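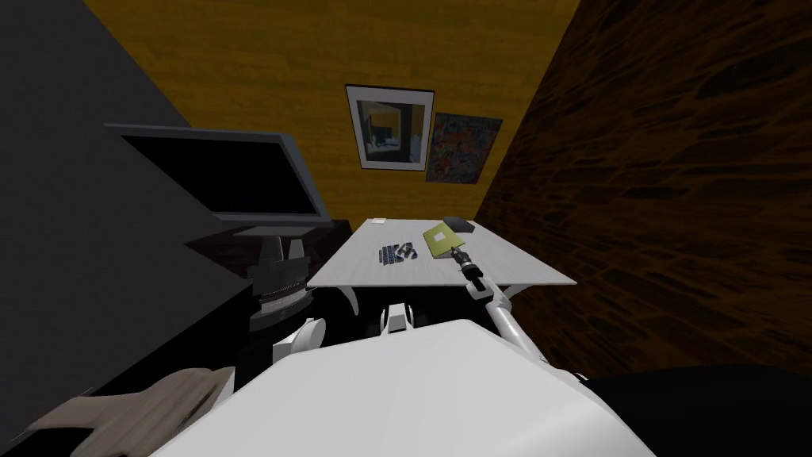
One Saddale parent told the school food office in February that she could find out how much sugar was in a bottle of soda in two seconds, but had no way to learn how much was in the breakfast her son ate at school every morning. Other families wrote in with much the same complaint, and several asked that the numbers be put where children could read them too.

SADDALE, 16th March — Saddale Schools will begin listing added sugar on every breakfast and lunch menu served in its cafeterias. The new menus will be used in all 11 schools in the district, including those in Stuncombe and Ruddock, and will be posted at the serving line and sent home on paper each month.

Added sugar is sugar put into a food when it is made. It is different from the sugar already found in plain milk or whole fruit. It turns up in foods most people think of as sweet, such as muffins and flavored milk, and also in foods they may not, such as ketchup, bread and pasta sauce.

Each item on the menu will carry a number showing grams of added sugar in one serving. Four grams is close to one teaspoon, and the menus will print that rule at the bottom of the page so that families can work out the rest at the kitchen table.

The change follows a review of recipes and package labels carried out by the district's food office over the winter. The review covered 267 items. Most main dishes were found to have little or no added sugar. The highest amounts were in breakfast foods, and the district will make these changes at the same time as the new menus:

Flavored yogurt will be replaced by plain yogurt with fruit on the side.

Breakfast cereals with more than 8 grams of added sugar per serving will no longer be ordered. Stock already in the kitchens will be used first.

Syrup will be offered in a small cup on request and will not be poured on pancakes before serving.

Chocolate milk will stay on the lunch menu. It will not be served at breakfast.

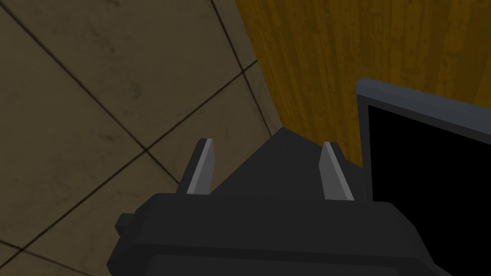 Two gray fingers on a black gripper. Credit: Lallis

Meal prices will not change, and students who receive free or reduced-price meals do not need to fill out a new form. Meals for students with diabetes or food allergies will continue to be planned with the family and the school nurse. Carbohydrate counts, now given to those families by request, will be printed on a separate sheet kept in each school office.

Three schools will hold tasting sessions before the new breakfast items are added — one each in Saddale, Stuncombe and Ruddock. Students may try the plain yogurt and the new cereals and mark a card with their choices. Dates will be sent home by each school.

Menus will be available in large print. Questions about ingredients may be left at any school office or sent in writing to the Saddale Schools food office.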